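Mixed Plates, One Rack

Joana Sequeira never bought a matching set. Her plates came in ones and twos from the Gildale market, mint green with brown flowers, red with turquoise, and they share one wire rack at the end of the counter.

She stands them on edge, like next to like -- it's easier to pull out a pair for lunch. The rack cost 20 dollars in May.

"I'd rather have 40 odd plates than a dozen plain ones," she says. 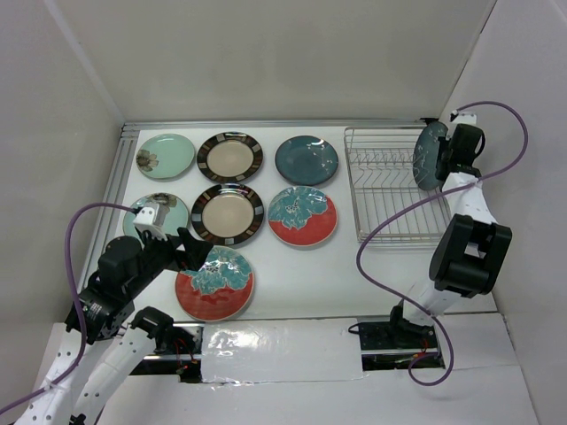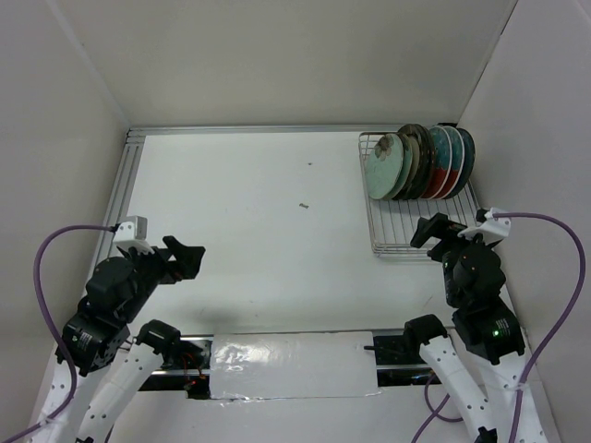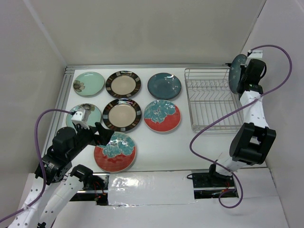

Patterned plates and a wire dish rack.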